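3 min read

Stop building the arm first

I get the same email every few weeks. Someone has a spare room, a 3D printer and a bit of money saved, and they want to know which robot arm to buy. My answer keeps annoying people: don't buy one yet! Build a pair of hand-held grippers, put cameras on them, and go pick things up yourself for a month.

I learned this the expensive way. I spent $2000 on a secondhand Echeverri arm back in May, and it sat on my bench while I tuned joints and swore at drivers. I had no idea what I wanted it to do (clean up? make tea?). Then I joined the Lavivcombe workshop, where Miklós Virág talked me into the hand-held route, and I had more fun in 2 evenings than in the whole summer before.

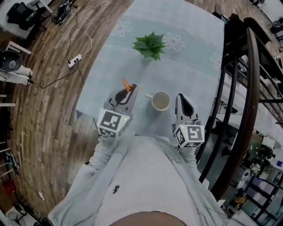 Both grippers over the table, with the little orange piece in the left one.

What I like is how fast your bad ideas show up. You reach for a cup handle and find out your own wrist does something your design can't. With an arm, I'd have blamed the software for 3 weeks. With the thing in my hand I know it's the finger shape, so I go print another one. I've been through 30 fingers so far, mostly in the soft Flovero filament, and most of them were awful.

People tell me it's cheating, that a robot you have to hold isn't a robot. Fine, call it half a robot. The half I have is the half that touches stuff, and that's where every home build I've seen falls apart. The motors can wait until the fingers are good.

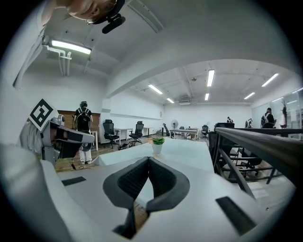 Do I need two grippers to get started?
One is plenty for learning how your fingers behave, and I'd add the second once you want to hold something steady while you work on it.

My arm is still for sale, by the way. I'd take a decent printer for it.

Comments

justprinting: Sold my Justier arm last year for the same reason. Don't miss it.

Orla K: Disagree, tuning the joints was my favorite part. Some of us like swearing at drivers.

benchrat: What infill are you using on the soft fingers? Mine keep folding sideways.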